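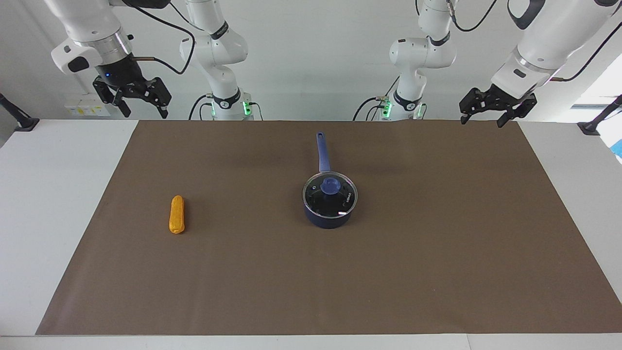

3. Lids, looking and the ownership of dinner

3.1 Whose pan is it?

The earlier part of this paper dealt with who cooks in shared houses. We now come to the harder matter of who interferes. Writing on domestic work has given much attention to the person at the stove and rather little to the person who walks past it, lifts a lid, says "hm" and leaves. Our diarists in Alska and Sastodora gave this second figure a great deal of space, most of it hostile.

The diaries run to over 800 entries, kept by tenants who shared a kitchen with at least one person they had not chosen to live with. We asked them to write down anything that happened to food between its being put on the heat and its being eaten. We had expected notes on timing and portion size. A good many entries were instead about lids, and the tone of these was such that we changed the plan of the paper.

Reddy's pilot work in Bangera had already suggested that people in shared kitchens treat a covered pan much as they treat a closed bedroom door. One knocks, or one at least makes a noise in the corridor. The comparison breaks down quickly, as tenants who would never open a housemate's door seem to have no trouble opening a housemate's lentils. When challenged, they say that they were checking. The diaries contain no case of a checker being asked to check.

3.2 Glass and metal

The kind of lid matters. A saucepan with a glass lid, such as the dark blue one in Figure 2, lets a passer-by look in without touching anything, and one might suppose that this would settle the question. Several of our diarists had supposed so too, and had bought glass lids for the purpose. A tenant at the Trendumby flats wrote that she had "paid extra for a window" and that her housemate now looked through the window first and lifted the lid afterwards, to compare.

We think there are two reasons for this. The first is steam. A glass lid is clear when the pan is cold and there is nothing worth seeing in it, and clouds over at about the point when anyone might want to know how things are going. The second is that looking was only ever a small part of the business. The lid is lifted to smell, to stir, to offer a view on salt and, in the more serious cases, to taste. Kurup has proposed the term "courtesy stir" for the single turn of the spoon given to another person's food by someone with no other involvement in it. The cooks in our study had terms of their own, which we have not adopted.

Metal lids brought fewer complaints but worse ones. A person who lifts a metal lid cannot claim to have seen something alarming through it, and so has to come up with another story. Smells were blamed most often. So was rattling, and here we have some sympathy, as a rattling lid is hard to ignore from the next room and its owner has frequently gone upstairs. The usual response was to set the lid at a slant, or to turn down the heat, and both were recorded by cooks as sabotage. One entry, written in June by a man making stock, consists of the words "who has tilted it" and nothing else.

3.3 The absent cook

Cooks are not blameless. Leaving a pan on the heat and going elsewhere is taken, in most of the houses we studied, as a mild abandonment of one's rights in it. How far one may go is disputed. The hallway is fine. The garden is fine in good weather, if the door is open. A bath is not fine, although the diarist who took one defended it over three pages and was still defending it at interview.

What makes these rules interesting is that they were almost never spoken. Tenants could tell us at once when one had been broken, and could describe the breach with real feeling, but asked to state the rule itself they tended to say that it was "just obvious". It was obvious in different ways to different people in the same house. In one Sastodora kitchen, a cook held that a spoon left across the rim meant "I am coming straight back", while the housemate opposite believed that it meant "please stir". They had lived together for 2 years. Each thought the other slightly rude, and each was, by the other's lights, correct.

Written notes did little good. Where a note was left beside the hob, it was read as an accusation by everyone except the person it was aimed at, who in every house with such a note agreed with it warmly. We return to notes in Section 5, in connection with cheese.

3.4 What counts as help

It would be easy to conclude that people should leave one another's pans alone, and a number of our diarists underlined this. The difficulty is that the same people were just as cross when nothing was done. Rice that caught while a housemate sat within reach of it produced some of the longest entries we have, and the housemate's defence, that he had been told to stop touching things, was copied out in full and called childish.

We therefore treat lid-lifting as a form of help whose welcome is decided afterwards, by the state of the food. If dinner was saved, the lifter had been thoughtful. If dinner would have been all right anyway, the lifter had been nosy. As the lifter cannot know which it will be until the lid is off, the risk falls entirely on the person with the least to gain from the meal. Of the 310 tenants we later surveyed, most said they would still lift it. The next section asks what happens when they also add pepper.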